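3.2 Aufstellung und Ablage der Karten

Untersucht wurde, wie kleine bedruckte Karten in durchsichtige Aufsteller eingesetzt werden und in welcher Lage sie dort zur Ruhe kommen. Das Material umfasst 355 Durchgänge mit Karten aus dem Bestand Tamura. Gearbeitet wurde an einem quadratischen Tisch mit heller Holzplatte und abgerundeten Ecken. Als Lage gilt der Winkel zwischen Kartenunterkante und Vorderkante des Halters (vgl. Abb. 4). Nach Noguchi und Wada ist dieser Wert bei leichten Karten aussagekräftiger als die Standzeit.

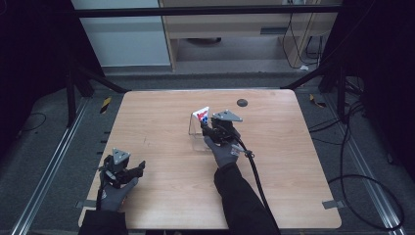
Abb. 4: Weiße Karte mit rotem und blauem Aufdruck am transparenten Aufsteller.

In 223 Durchgängen lag die Karte am Ende gerade im Halter, in 37 fiel sie heraus und wurde neu angesetzt. Die übrigen Fälle wurden als schräg gewertet. Fujimoto beschreibt für größere Formate einen geringeren Anteil schräger Lagen, verwendet aber Halter mit tieferer Nut. Ein Vergleich ist daher nur eingeschränkt möglich. Durchgänge, in denen der Aufsteller selbst verrutschte, wurden nach dem Schema von Hoshino gesondert codiert und gehen in Abschnitt 3.3 ein.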